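Wuno Bathroom Task: Final Report
Anjana Munasinghe, Younes Hegazy, Yaqin Jiang
December 2024

Our goal was to get the robot to put bottles and tubes from a bathroom counter into a drawer. We called the project Wuno. In June we had only worked at a lab table, where the items were always placed in the same spots.

We collected 231 demonstrations by remote control. Younes drove the arm for most of them and Yaqin labeled the recordings. Training ran for 2,000 steps, and we kept the checkpoint from step 1,863 for all later tests.

The main trouble was the mirror. The first model sometimes reached toward a reflection, so we masked the upper part of the camera input and trained again. Clear bottles were also harder to grasp than white ones. Tubes lying flat needed a lower approach, and we set that height by hand.

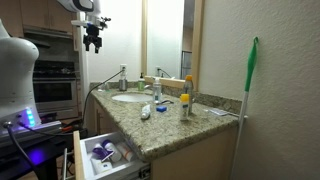
We opened the drawer ourselves before each run. Opening it with the gripper was in our first plan, but the fingers slipped and we dropped that part in week 2. Salma Zaki has the grasp settings and will use them for the kitchen task next term.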